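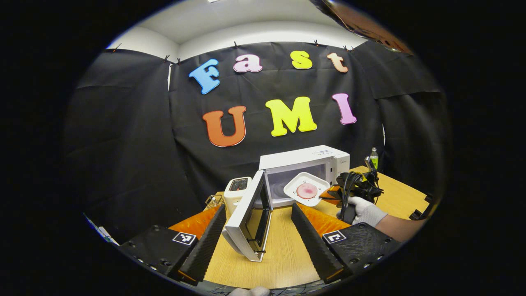

4. 원정 일지를 읽으면서 알게 된 것들

4.1 일지 자료와 제가 그걸 다룬 방식

앞 장에서 경기 결과만 놓고 원정 효과를 따져 봤는데요, 솔직히 말하면 그 표를 만들면서도 마음이 좀 찜찜했습니다. 홈에서 더 잘하고 원정에서 덜 잘한다는 건 웬만한 팬이라면 다 아는 이야기고, 제가 정말 궁금했던 건 버스에서 내린 뒤부터 킥오프까지 선수들이 그 긴 시간을 어떻게 보내는가였거든요. 그래서 이 장에서는 점수표를 잠시 덮어 두고 선수들이 직접 쓴 일지를 읽습니다. 연구 참가자는 Witevmont 지역 아마추어 리그에서 뛰는 선수 53명이고, 2시즌 동안 모인 일지는 모두 3928건입니다. 숫자로 쓰니 깔끔해 보이지만 한 건이 달랑 "잠 못 잠. 끝." 인 경우도 있고, 휴대전화로 썼다고는 믿기 어려울 만큼 긴 글도 있어요(상대 팀 라커룸 샤워기 수압에 대한 긴 불평도 여러 번 읽었습니다).

일지는 Kurnier라는 기록 앱으로 받았습니다. 질문은 일부러 적게 넣었어요. 몇 시에 누웠는지, 몇 시에 일어났는지, 뭘 먹었는지, 몸이 어떤지, 그리고 아무 말이나 적을 수 있는 빈칸 하나. 처음 설계할 때는 이 빈칸을 뺄까 고민했는데 안 빼길 정말 잘했습니다! 이 장에서 쓸 만한 이야기는 거의 다 그 빈칸에서 나왔습니다. 수면 시간이나 기상 시각은 앱에 찍힌 입력 시각과 대조했고, 두 값이 크게 어긋나는 기록은 분석에서 빼는 대신 따로 표시만 해 두었습니다. 새벽에 깨서 일지를 먼저 쓰고 다시 잠든 선수가 꽤 있었고, 그런 밤이야말로 제가 보고 싶었던 밤이었으니까요.

코딩은 저 혼자 했습니다. 이건 분명한 약점이고 6장에서 다시 이야기하겠습니다. 한 번 전부 읽고, 한 달을 묵힌 다음, 처음에 붙인 코드를 가린 채로 다시 읽었습니다. 두 번째로 읽을 때 '불안'이라고 붙여 두었던 기록 상당수가 '지루함'으로 바뀌었는데, 이게 제 눈이 바뀐 건지 처음부터 잘못 본 건지는 지금도 잘 모르겠습니다. 다만 바뀐 방향이 거의 한쪽이었다는 점은 적어 둡니다. 저는 원정 전날 밤의 선수들이 긴장해 있을 거라고 미리 생각하고 있었고, 그 생각이 첫 번째 읽기에 꽤 묻어 들어갔던 것 같아요.

4.2 숙소의 밤은 길다

원정 전날 밤 기록에서 가장 자주 나온 말은 '심심하다'였습니다. 상대가 무섭다거나 내일 선발에 들지 걱정된다는 말도 물론 있었지만, 그보다는 할 일이 없다는 말이 훨씬 자주 나왔어요. 특히 Iwasaki 원정이 그랬습니다. 리그에서 가장 먼 원정지라 전날 오후에 도착하는데, 숙소가 경기장 바로 옆이고 그 주변에는 저녁에 문을 여는 가게가 별로 없습니다. 저도 팀 버스를 얻어 타고 한 번 따라갔다가 복도 소파에서 자판기 커피를 들고 저녁 내내 앉아 있었는데, 선수들 심정을 그때 좀 알겠더라고요.

심심하면 어떻게 되느냐. 일지만 보면 늦게 잡니다. 방을 옮겨 다니며 카드놀이를 하고, 지난 경기 영상을 보고, 집에 전화를 하고, 다시 영상을 봅니다. 원정 전날의 취침 시각은 홈 경기 전날보다 뒤로 밀려 있었는데, 같은 선수를 홈과 원정에서 짝지어 비교해도 방향이 같았습니다. 기상 시각은 별로 안 밀렸습니다. 아침 식사와 팀 미팅이 정해져 있으니 당연하지요. 결국 줄어드는 건 잠입니다.

재미있는 건 선수들이 이걸 '못 잤다'고 쓰는 경우가 많다는 점입니다. 늦게까지 동료 방에 있었던 날에도 빈칸에는 침대가 낯설었다거나 옆방이 시끄러웠다고 적혀 있어요. 그 옆방에 있던 선수의 일지를 펼쳐 보면 거기에도 옆방이 시끄러웠다고 적혀 있고요. 거짓말을 했다고 보고 싶지는 않습니다. 아침에 돌아본 밤은 쓰는 사람한테도 흐릿할 테고, 누웠는데 바로 잠들지 못한 것과 애초에 눕지 않은 것을 구분해서 기억하기도 어렵겠지요. 그래도 자기보고 수면 자료를 그대로 가져다 쓰는 연구라면 이 부분은 한 번쯤 신경을 써야 한다고 생각합니다.

두 번째 시즌에는 한 팀이 자발적으로 원정 숙소의 방 배정을 바꿨습니다. 그 전까지는 포지션별로 묶었는데, 선수들한테 누구와 자고 싶은지, 더 정확히는 누구와 자고 싶지 않은지를 물어서 배정했다고 해요. 제가 제안한 게 아니라서 통제된 비교라고 할 수는 없습니다. 다만 그 팀 선수들의 빈칸에서 코골이에 대한 언급이 눈에 띄게 줄었고(정말 많았습니다, 코골이), 취침 시각은 바뀌지 않았습니다. 편한 사람과 방을 써도 늦게 자기는 마찬가지였던 셈입니다.

4.3 아침 식사라는 변수

사실 식사는 처음 연구 계획서에 한 줄밖에 없던 항목입니다. 그런데 일지를 읽다 보니 선수들이 잠보다 아침밥 이야기를 더 길게 쓰는 거예요. 홈 경기 날 아침은 각자 부엌에서 전자레인지(그림 1) 같은 걸로 늘 하던 대로 해결합니다. 뭘 먹었느냐는 칸에 '평소대로'라고만 적은 기록이 홈 경기 날에 몰려 있었습니다. 원정 날에는 이 말이 거의 사라지고, 대신 뷔페에 뭐가 없었는지가 적힙니다. 먹은 것을 묻는 칸인데 없던 것을 적는 거죠.

이걸 영양 문제로 읽어야 할지는 저도 한참 망설였습니다. 저는 영양학을 공부한 사람이 아니고, 일지에 적힌 음식 이름만으로 섭취량을 추정하는 건 무리라고 봤습니다. 그래서 먹은 양이나 구성은 분석하지 않고, '평소와 같은가'만 보았습니다. 평소와 같다고 답한 아침과 다르다고 답한 아침을 나누고, 그날 경기 전 몸 상태 응답을 비교했더니 차이가 있었습니다. 평소와 같은 아침을 먹은 날에 몸이 괜찮다는 응답이 더 많았어요. 그런데 홈과 원정을 따로 떼어 놓고 다시 보면 이 차이가 많이 줄어듭니다. 원정이라서 아침도 다르고 몸도 무거운 것이지, 아침이 달라서 몸이 무거운 것은 아닐 수 있다는 뜻입니다.

그래도 완전히 사라지지는 않았다는 점이 자꾸 눈에 밟힙니다. 원정 기록 안에서만 봐도, 집에서 먹던 것을 싸 온 선수들은 몸 상태를 조금 더 좋게 적었습니다. 이런 선수들은 대체로 나이가 많고 원정 경험도 많아서, 도시락의 힘인지 경력의 힘인지 이 자료로는 갈라낼 수가 없습니다. 심사자 한 분이 초고를 보고 이 부분을 빼는 게 어떻겠냐고 하셨는데, 다음에 누군가 제대로 된 설계로 들여다봤으면 하는 마음에 남겨 둡니다.

4.4 달리기 기록과 맞춰 보기

일지만으로는 아무래도 불안해서 몸을 직접 재는 자료도 하나 붙였습니다. 리그에 속한 팀들은 원래 시즌 중에 2000미터 달리기를 정기적으로 하는데, 마침 일부가 원정 다녀온 직후의 훈련에 걸려 있었습니다. 기록은 Prondus 계측 장비로 잰 것이고 저는 팀에서 정리한 파일을 받아 썼습니다. 측정하는 자리에 제가 매번 있었던 건 아닙니다.

결과부터 말하면 기대만큼 시원하지 않습니다. 원정 직후의 기록이 홈 경기 직후보다 느린 선수가 많기는 했지만, 오히려 빨라진 선수도 적지 않았습니다. 처음에는 날씨 탓인가 싶어 기온을 붙여 봤고, 그다음에는 경기 출전 시간을 붙여 봤습니다. 출전 시간 쪽이 훨씬 잘 맞았어요. 원정에서 벤치에 오래 앉아 있던 선수들이 다음 훈련에서 빨랐던 겁니다. 생각해 보면 당연한데 저는 이걸 확인하는 데 거의 한 달을 썼습니다. 출전 시간을 통제하고 나면 원정 자체의 효과는 작게 남고, 그 크기도 팀에 따라 들쭉날쭉합니다.

한 가지 더. 일지에 '피곤하다'고 적은 정도와 달리기 기록은 생각보다 잘 안 맞았습니다. 피곤하다고 길게 쓴 다음에 개인 최고 기록을 세운 선수가 있고, 빈칸에 느낌표까지 찍어 가며 좋다고 쓴 다음 중간에 걸은 선수도 있습니다. 저는 이걸 일지가 틀렸다는 증거로 보지 않습니다. 빈칸에 적힌 피곤함에는 버스 좌석이 좁았던 것, 진 경기에 대한 짜증, 다음 날 출근 걱정까지 다 들어가 있으니까요. 아마추어 선수한테는 특히 마지막 것이 크더라고요. 원정에서 밤늦게 돌아와 이튿날 일터로 가야 하는 선수들의 일지는, 경기 이야기보다 알람 시각 이야기로 끝나는 일이 잦았습니다.

4.5 이 자료로 말할 수 없는 것

빠진 기록 이야기를 안 할 수가 없네요. 일지는 이긴 다음에 더 잘 들어옵니다. 진 날, 그중에서도 원정에서 크게 진 날에는 응답이 뚝 떨어졌고, 독촉 알림을 보내면 한 글자짜리 답이 돌아왔습니다. 그러니 위에서 이야기한 원정의 밤과 아침은 그나마 쓸 기운이 있던 사람들의 것입니다. 부상으로 시즌 중간에 빠진 선수들의 일지도 빠진 시점까지만 있습니다. 이 선수들의 앞쪽 기록을 빼고 다시 돌려 봐도 취침 시각에 대한 결과는 그대로였지만, 아침 식사 쪽은 차이가 더 줄었습니다.

또 한 리그만 보았다는 한계도 있습니다. Witevmont 리그는 원정 거리가 팀마다 아주 고르지 않고, 먼 원정은 사실상 Iwasaki 한 곳에 몰려 있습니다. 그래서 제가 '먼 원정의 효과'라고 부른 것 중 일부는 그냥 Iwasaki의 그 숙소, 그 복도, 그 아침 뷔페의 효과일 수 있어요. 두 가지를 나누려면 같은 거리의 다른 원정지가 필요한데 이 리그에는 없습니다. 다음 장에서는 이웃 리그의 일정표를 빌려 와서 적어도 이동 시간만큼은 따로 떼어 보려고 합니다.

문의: 교신저자 이메일 | © 저자. 무단 전재 금지 | 맨 위로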